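# 待核：埃克波省补登记程序里的卷宗去了哪里

2019年5月28日

埃利斯的《人口登记法》对“补登记”的定义只有一句话：未在法定期限内申报出生的人，可以在任何时候向居住地登记处提出申请，由登记处核实后补发出生证明。条文没有规定核实的期限，也没有规定核实不成应当如何处理。实施细则补上了一部分程序，余下的交给各省登记局以内部通知的形式解决。埃克波省的问题大多出在这余下的部分。

截至上一个统计期末，埃克波省登记局的系统里有3,206份补登记卷宗处于“待核”状态。这一状态在法律上没有对应的概念。申请没有被批准，也没有被驳回。没有驳回决定，申请人就没有可以起诉的行政行为；没有批准，申请人就领不到身份号码，无法参加选民登记，不能以本人名义签订土地租约，子女入学时只能按“身份待定”办理临时学籍。

省登记局每年公布一次补登记数据，格式沿用旧表，分“受理”“办结”“结转”三栏。“待核”不单列，合并在“结转”里。3,206这个数字来自登记局对省议会行政监督处一次书面质询的答复，附在答复的第二个附件中，没有说明卷宗的受理年份，也没有按地区拆分。

## 程序的设计

补登记申请由四部分材料组成：申请表、居住证明、出生事实声明，以及2名见证人的书面证言。见证人须为成年公民，本人持有有效身份证件，与申请人无直系亲属关系，并且“对申请人的出生事实有直接了解”。

材料齐备后，登记处将申请人姓名、申报的出生地和父母姓名张贴公示60天。公示期内任何人可以提出异议。异议须书面提出，但细则没有要求异议人具名，也没有要求附证据。登记处收到异议后应当“进行必要的调查”。公示期满无异议的，卷宗转入核实阶段，由省局在布拉利克斯（Bralix）系统中与既有人口数据比对，比对通过后发证。

从文本上看，这套程序与许多国家的迟延登记制度没有大的区别。见证人制度用来弥补医疗记录的缺失，公示用来防止冒名，数据比对用来防止重复登记。每一环单独看都有理由，困难出现在各环衔接之处，以及它们与埃克波省人口构成的关系上。

埃克波省北部与邻国接壤，边界在独立后重新勘定过一次。北部居民中有相当一部分属于季节性迁移的牧业家庭，旱季南下，雨季北返，家庭成员的出生地常常分布在几个不同的县，个别情况下分布在边界两侧。南部以定居农业为主，登记率一直较高。两部分人口使用不同的语言，宗教习惯也不同。省政府在正式文件中从不按族群或宗教划分申请人，登记表上也没有相应栏目。这使外界很难用官方数据直接论证或反驳差别对待的说法。

## 见证人

见证人要求在实施中形成的第一个障碍是循环性的。一个牧业营地里，对某人出生有直接了解的通常是同营地的年长者。如果同营地的年长者本身也没有登记，他们就不能作证。要让他们取得作证资格，先要为他们补登记，而他们的见证人更难找，了解他们出生事实的人多半已经去世。

省局在一份内部通知中允许以“社区负责人证明”替代其中一名见证人。社区负责人须是县政府登记在册的人员。南部各县的村一级负责人全部在册，北部牧业营地的负责人则多数不在册，因为营地没有固定地址，而在册的前提是有固定地址。通知没有提到这一情形。

萨米拉·曼苏尔长期代理补登记案件，办公室设在省会科雷蒂（Coretti）。她把材料不齐而被退回的申请和材料齐备后进入待核的申请分开处理，两类当事人需要的法律手段不同。前一类至少有一张退件单，上面写明缺少什么，可以据此申请复议。后一类手里只有一张受理回执。

“受理回执上没有日期栏，”她说，“日期是柜台人员手写的，有的写，有的不写。没有日期，法院就无法认定拖延从什么时候开始。”

她向登记局提出过建议，在回执上印制日期栏并加盖日期章。登记局答复称，回执格式由中央登记总署统一制定，省局无权更改。她又致函总署，总署答复称，各省可以根据实际需要在回执上加盖附加印章。两份答复她都附在后来的诉讼材料里。

见证人承担的法律责任也影响了证言的供给。细则规定，提供虚假证言的，处以最多1,000埃利斯镑的罚款，并在一定期限内丧失作证资格。罚款条款本身少有适用，但登记处在受理证言时要求见证人签署一份告知书，告知书把罚款与刑法中的伪证罪并列印在同一段。几名代理人提到，见证人读到这一段以后离开的情况经常出现。告知书只有官方语言版本，由柜台人员口头翻译，译到什么程度没有记录。

## 公示与异议

公示制度的原意是让了解情况的人有机会发言。张贴地点是登记处门外的公告栏，公告栏所在地是县城。申请人的邻居若随牲畜迁移，多半看不到公示；能看到公示的是县城居民，他们通常不认识申请人。

匿名异议因此缺少实质内容。曼苏尔提供的几份异议书复印件措辞几乎一致，都称申请人“疑为境外人员”，没有说明依据，也没有指出任何与申报不符的事实。其中两份使用了同一种打印格式。登记处对每一份都启动了调查。

调查如何进行，细则没有规定。实践中，登记处向申报出生地的县政府发函询问。县政府查阅本县记录，记录中没有此人，便回函“查无记录”。登记处据此认为异议未能排除，卷宗转入待核。申请人之所以提出补登记，正是由于没有记录，这一回函所确认的不过是申请的前提。

公示期的计算也存在分歧。一种算法从张贴之日起连续计算60天，另一种算法在收到异议后中止计算，待调查结束再继续。细则用的词是“届满”，两种算法都可以从中读出来。登记局采用后一种，而调查没有期限，公示期于是可以无限延长。在这种算法下，卷宗始终没有走完公示阶段，登记局在统计时把它列为“结转”，形式上并无错误。

## 比对系统

布拉利克斯系统在埃克波省上线以前，数据比对由省局人员翻查卡片。卡片按姓氏排列，姓氏拼写不统一时由经办人判断。系统上线后，判断改为计分：姓名、父母姓名、出生地、出生年份各占一定权重，总分高于上限的视为与既有人员重复，低于下限的视为无重复，介于两者之间的转人工复核。

权重和阈值由中央登记总署设定，没有公开。从已经取得的复核通知可以推断出几个特征。

其一，系统把父名作为独立字段，并要求父名与本人姓氏一致。南部的命名习惯符合这一要求。北部牧业家庭的命名方式是本名之后接父亲的本名，再接祖父的本名，没有固定的家族姓氏。录入人员通常把最后一个名字录为姓氏，这样父子两代的“姓氏”必然不同，字段校验不能通过。

其二，出生年份按整年录入。许多申请人只能说明自己出生在某次旱灾之后或某位酋长继任之前，登记处把这类说法折算成年份，折算表由各县自行编制。同一事件在不同县的折算表上可以落在不同年份。兄弟姐妹分别在两个县申请时，折算结果有时会使弟弟比哥哥年长。

其三，北部方言中的若干辅音在官方拼写中没有对应字母，同一个名字有多种写法。系统对拼写近似者给予较高的匹配分。常用名本来就集中，近似写法又被视为相同，重名的概率随之升高。一名申请人与一名已登记者姓名近似、父名近似、出生年份被折算为同一年，就足以落入复核区间。

人工复核由省局数据科承担。数据科的编制在系统上线时缩减，理由是自动比对将减少人工工作量。转入复核的卷宗数量没有公布。

坦科·奥耶沃莱参与过系统在另一个省的部署。他对埃克波省的情况没有第一手了解，但认为阈值问题在技术上不难处理。系统允许为不同的命名规则建立不同的校验模板，父名字段可以设为非必填，年份可以录入区间。这些功能在交付版本中都存在，启用需要总署授权，并需要省局指定哪些申请人适用哪种模板。

第二个条件在埃克波省触及了一个政治上敏感的地方。要指定适用模板，就要在某个环节识别申请人属于哪一种命名传统。登记表上没有族群栏，这被登记局视为平等对待的保证。增加一个识别环节，即使只询问命名方式，也可能被解读为变相的族群登记。北部的一些团体过去反对过这类做法，担心识别信息被用于其他目的。登记局在答复质询时援引了这一反对意见，作为维持现行模板的理由之一。

## 法院

埃克波省行政法院受理过几宗与待核有关的案件。结果并不一致。

较早的判决认为，待核属于程序中的内部状态，不产生外部法律效果，不可诉。申请人应等待最终决定。后来的一份判决采用了不同的思路，认为行政机关在合理期限内不作决定，本身可以构成可诉的不作为。判决没有界定什么是合理期限，只认定该案中的期限“显然超过合理限度”，责令登记局作出决定。

登记局执行了判决，作出的决定是驳回，理由为出生事实未能核实。申请人随即对驳回提起诉讼。此案目前在二审。

恩纳姆迪·巴希尔撰文分析过这份判决，文章刊登在省律师公会的会刊上。他认为，责令作出决定的判决在此类案件中救济效果有限，登记局总可以用驳回来满足它。真正有用的是对证明责任的重新分配：在申请人已提交见证人证言而异议无证据支持时，应当推定出生事实成立，由登记局承担反驳的责任。现行法律中没有这样的推定，但《人口登记法》的立法说明里有一句话，称登记“以确认事实为目的，不以排除疑问为条件”。巴希尔主张以此作为解释依据。

反对这一主张的意见同样有文本上的根据。《国籍法》规定，出生证明是国籍的初步证据。如果放宽出生登记的证明标准，等于同时放宽国籍的证明标准，而《国籍法》对后者另有要求。登记局在诉讼中反复强调这一联系。它的代理人在庭上陈述，边境省份的登记机关“负有双重审慎义务”。这一表述在任何法律中都没有出现过，判决书没有采纳，也没有明确否定。

出生登记与国籍认定之间的关系，在不少国家的法律中是分开处理的：出生证明只记载某人于某时某地出生、父母为谁，国籍由另一套程序判断。埃利斯的立法者把两者部分合并，本意是减少手续。合并的后果是，一份记载出生事实的文书要承受国籍审查的压力，在边境省份尤其如此。

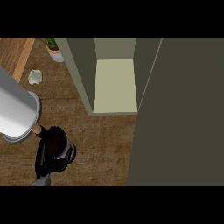

耶通德·乌斯曼不接受“程序缺陷”这个说法。在她看来，同一部法律、同一套细则在南部各县运转正常，待核极少出现，若问题出在条文，它应当均匀地出现在各处。“缺陷不会挑地方，”她说，“通知是谁起草的，折算表是谁批准的，都有签名。”她主张由省议会调阅全部内部通知，逐件核对起草日期与北部选区划界讨论的日期。

这一要求目前没有进入议程。省议会行政监督处有权调阅文件，但内部通知是否属于可调阅的“行政规范”，登记局与监督处看法不同。登记局认为内部通知只约束工作人员，不具有规范性质。监督处的法律意见认为，凡影响申请人权利的普遍性规则，不论名称如何，都在调阅范围之内。双方已经交换过两轮书面意见。

## 选区与人数

乌斯曼提到的选区划界，是补登记问题在埃克波省引起争议的背景之一。省议会席位按登记人口在各选区之间分配，下一次调整以10月的登记数据为准。北部未登记人口如果在此之前取得身份号码，会计入北部选区；留在待核状态的则不计入。

3,206份卷宗能否改变席位分配，取决于它们在选区之间的分布，而分布没有公布。一份卷宗也不必然对应一个人：以家庭为单位提交的申请，未成年子女附在父母卷宗之下，不另立卷。因此受影响的人数高于卷宗数，高出多少，现有材料无法推算。反过来，同一申请人重复提交时会产生两份卷宗，登记局称这种情况“时有发生”，也没有给出数量。

在没有地区数据的条件下，几方都用间接材料来支持自己的判断。有代理人依据自己经手的案件推断，待核集中于北部少数几个县。登记局则指出，代理人的当事人本来就以北部居民为主，样本不具有代表性。这一批评在方法上成立。登记局掌握完整数据，没有用它来作出反驳。

省政府对整体情况的公开立场由登记局以书面形式表达过几次，内容大体稳定：埃克波省不存在针对任何群体的差别待遇；登记程序对所有申请人一视同仁；待核是保护登记数据真实性的必要措施；外界的批评混淆了审慎与歧视。在最近一次表态中，登记局还提到邻国的登记制度比埃利斯更为严格，批评者应当一并评价。声明没有附比较材料。

“一视同仁”在这里有明确的技术含义，即使用同一张表、同一组字段和同一套阈值。批评者所说的差别待遇指向结果，即同一组字段对两种命名方式产生不同的通过率。双方使用的是两个概念，在公开辩论中很少被分开。埃利斯的《平等法》对间接歧视有规定，要求考察中性规则是否对某一群体造成不成比例的不利影响。该条款适用于就业和住房，是否延伸至行政登记，尚无判例。

## 正在讨论的修改

目前可以看到的修改方案有三种，来源不同，彼此也不完全兼容。

第一种由登记局提出，内容是增加数据科的复核人员，并在每一季度向监督处报告待核卷宗总数。该方案不涉及细则和系统设置。报告是否按县拆分，草案中写的是“视情况”。

第二种由科雷蒂的几名代理律师联合提交，曼苏尔是起草人之一。方案要求为调查阶段设定期限，期限届满而异议没有证据支持的，视为异议不成立；异议必须具名；受理回执必须载明日期；营地负责人可以凭迁移路线登记在册，不以固定地址为前提。前三项只需修改实施细则，第四项需要修改地方行政法规，涉及的部门较多。

第三种来自阿约德莱·奥贡迪佩为监督处撰写的一份备忘录。备忘录建议在布拉利克斯系统中将父名设为非必填字段，对全体申请人适用，从而绕开识别命名传统的问题。字段取消后，系统区分重名者的能力会下降，备忘录提出以母亲姓名和见证人身份号码作为补充匹配项。奥耶沃莱看过这一设想，认为可行，但母亲姓名在既有数据中的填写率不高，早年的卡片上没有这一栏，补录之前匹配效果难以估计。

奥贡迪佩在备忘录中还讨论了折算表。她建议由省局编制统一的事件年表，各县停止使用自编版本，已经按旧表折算的年份允许申请人申请更正，不收费，也不重新公示。登记局对统一年表没有异议，对免除重新公示持保留意见，理由是出生年份属于公示事项，变更公示事项而不公示，程序上有瑕疵。若按登记局的意见办理，更正年份的人将再次进入60天公示，并再次面对匿名异议。

三种方案都没有处理已经积压的卷宗。曼苏尔等人的方案原稿中有一条过渡规定，要求新细则适用于尚未办结的申请，提交前删去了。起草人之间对此有分歧：有人担心溯及适用会引起登记局反对整个方案，有人认为不写过渡规定，法院也会按一般原则适用新法。后一种看法的依据是行政程序法中程序规则即时生效的条文。该条文有一项例外，即“法律地位已因旧程序确定者”不适用新程序。待核是否属于地位已经确定，又回到了它在法律上究竟是什么的问题。

监督处将在下一会期听取登记局和起草人的意见。听取意见的安排中没有申请人一方的席位，议事规则允许书面陈述，陈述人须注明身份号码。曼苏尔已去函询问，没有身份号码的人可否由代理人代为提交，截至本刊付印，监督处尚未答复。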